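Notes for week 4: clamps, and why yours keeps slipping

OK so last time we ran out of minutes right when I got to C-clamps, and a few of you (hi, Ye-seo Jang) emailed to ask what you're supposed to know for the bench check. Let me write it out the way I would have said it.

A C-clamp is a frame, a screw and a handle. The frame does the boring job of not bending. Cast iron is stiff and cheap and it hates being dropped, so please don't drop ours! The screw turns your wrist power into squeeze, and the T-handle gives you a bit of leverage. That's enough leverage. No pipes on the handle, ever.

Before you clamp anything, lay the clamp down flat and look at it. Is the screw straight? Does the handle slide? Then find something small to sit between the jaws, get your pencil, and mark where you want the pressure to land.

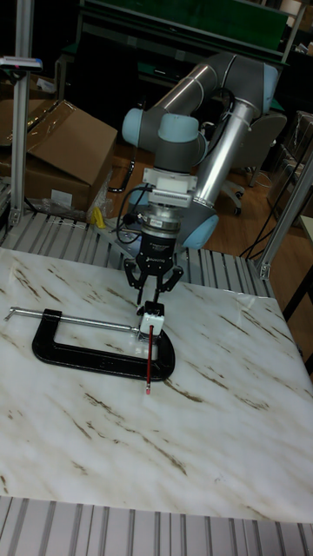
Fig. 2. Black C-clamp lying flat, with a small white block between the jaws and a red pencil pointing eraser down.

Now the bit people lose points on. The jaws have to meet the work square. If your block is tilted even a little, the screw pushes it sideways as you tighten, and it walks. You feel this as a slow drift, and your first instinct will be to crank harder - don't. Back off, straighten the block, start again with finger pressure only.

Scrap pads go under both jaws for soft wood. The Maeng handout has a nice table of pad sizes on page 69 (skip the Drolley one, the units are a mess).

For the bench check: name the parts, clamp a block square, take it off without leaving a dent. Room 298, bring your own pencil.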